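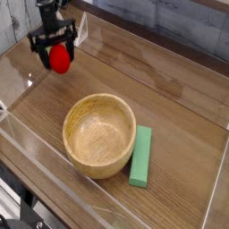

图1 碗、绿条和红球,台面四周是透明亚克力围边

木碗与台面光泽不一致,求教表面处理(附图两张)

版块:木工与表面处理 > 车旋件

楼主 榫头朝北
手上一只浅色车旋木碗,厚沿,内壁车得比较顺,木纹在碗底能看清。材种不确定,买的时候只写“硬木”,没有学名。现在的问题是光泽:碗内侧弧面有一块偏亮,碗底其余部分偏哑,放在中棕色直纹台面上更明显。台面本身反光就不低,是Rotano的成品木蜡油,三遍,去年做的。
目前做过的处理:240目、320目、400目顺纹,除尘,Brokell食品级木碗油一遍,静置15小时,棉布收干。没有上蜡。
想问:
1. 亮的那块是油没收干净,还是弧面本身的反射?
2. 要不要退回320目重来?
3. 碗沿这么厚,第二遍油是否需要延长渗透时间?

2楼 灰度卡
先排除光源。凹面对点光源会聚出一块高光,跟涂层厚薄没关系。把碗原地转90度,亮区跟着碗走,是表面问题;亮区留在原来的方位,是反射。这一步不做,后面讨论没有依据。

3楼 木屑收集袋
同意先转碗。另外只用一遍油就谈光泽均匀性,早了点。端面纹理吸油快,侧纹吸油慢,车旋碗一圈里两种纹理交替出现两次,第一遍基本都不匀。

4楼 Cervantes用户
不同意退目数。400目收尾对碗类够了,再高孔隙压实,油进不去。我的流程是320目停,油三遍,每遍之间用灰色百洁布带一下。光泽低,但是匀。

5楼 刮刀角度
楼上说的320目停,前提是车刀收得好。刀痕没去干净就停在320,上油后同心纹全出来。楼主给个别的角度,看看碗底。

6楼 榫头朝北(楼主)
换了个角度,碗没有动过。

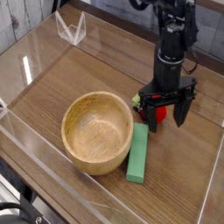
图2 另一角度,碗底同心纹可见

碗底有细的同心纹,远侧内壁偏暗,底部偏浅。转90度的测试晚上做。

7楼 刮刀角度
同心纹是有。单凭图判断不了是刀痕还是年轮走向。手摸,指甲横着刮,有阶感就是刀痕,没有就是木纹。拿斜光贴着碗沿照也可以。

8楼 灰度卡
图2远侧暗、底部浅,这个分布用光照方向完全可以解释。我还是倾向没有涂层问题。

9楼 木屑收集袋
解释得通不等于就是。油膜偏厚的地方也会显深。两种原因可以同时存在。

10楼 灰度卡
可以同时存在,所以才要转碗。

11楼 干燥箱
跑题问一句,右边那根薄荷绿的长条是什么?几乎贴着碗放,如果是泡棉类的,不要和刚上油的木件长时间接触。部分发泡材料遇油会溶胀,颜色也可能转移到木头上。

12楼 榫头朝北(楼主)
绿条是别人给的一套色块里的一件,材质没标,我没有测过。碗上油那15小时是单独放在架子上的,没有和它接触。

13楼 干燥箱
材质不明就按会溶胀处理,间隔留一指宽。红球也一样,表面看着像毛毡或者绒球,掉毛粘在没干的油面上很难清,只能等固化以后磨掉。

14楼 Cervantes用户
这个是对的。我吃过一次亏,羊毛毡垫下面垫着刚上油的托盘,第二天一圈纤维,整面返工。

15楼 榫头朝北(楼主)
结果如下。转90度,亮区留在原方位,没有跟碗走。指甲横刮碗底,中心附近有轻微阶感,往外摸不出来。斜光下也是中心明显。
碗的质量上油前记过,后来没再称。手头的秤分度也不够细。

16楼 灰度卡
那么亮区是反射,问题1结了。

17楼 刮刀角度
中心的阶感是刀痕,车到中心线速度趋近于零,收刀容易留台。局部处理:320目裹在软垫上,慢速,从中心往外带,不要只磨中心一点,会磨出坑。之后400目过一遍。没有车床就手工,顺纹,不要画圈。

18楼 4号锉
车床转速给多少?我一般700。

19楼 刮刀角度
砂碗内壁700偏高,砂纸发热快,硬木会抛亮,抛亮的地方不吃油。我降到400以下。

20楼 4号锉
我700用了很多年,没出现你说的抛亮。砂纸勤换就行,压力轻。碗径小的话线速度并不高,只报转速没有意义,要看直径。

21楼 刮刀角度
直径这一点接受。楼主没给直径,我按常规饭碗估的。

22楼 木屑收集袋
砂过的地方重新上油,整个内壁一起上,不要只补中心,否则交界会有一圈深浅差。第二遍量减半,10分钟后收干。厚沿不用延长,沿口多是侧纹和斜纹,吸不了多少,放久了表面发黏,反而难收。

23楼 Cervantes用户
渗透时间这条我保留意见。我用Sasia的硬质油,厚沿都给到30分钟,没有发黏。不同油的稀释比不一样,按罐子上写的来,别按论坛来。

24楼 木屑收集袋
Sasia那款溶剂多,和Brokell的碗油不是一类。楼主用的是后者。

25楼 榫头朝北(楼主)
汇总一下准备执行的:
内壁320目软垫从中心往外,手工,再400目。除尘。整个内壁第二遍油,量减半,10分钟收干,单独放置,远离绿条和红球。厚沿不加时间。
台面不动。碗和台面的光泽差我原来想靠打蜡拉近,看了一圈觉得没必要。
还有一个问题没人答:碗外壁要不要同步上第二遍?

26楼 干燥箱
要。内外含油量差得多,湿度变化时两面胀缩不一致,薄壁碗会椭。你这个沿厚,风险低一些,但是多一遍也不费事。

27楼 4号锉
厚壁照样会椭,跟干燥程度关系更大,跟油关系小。木料含水率测过没有?

28楼 榫头朝北(楼主)
没有,成品买来的。含水率仪11月前能借到,到时候补数据。

本帖浏览 842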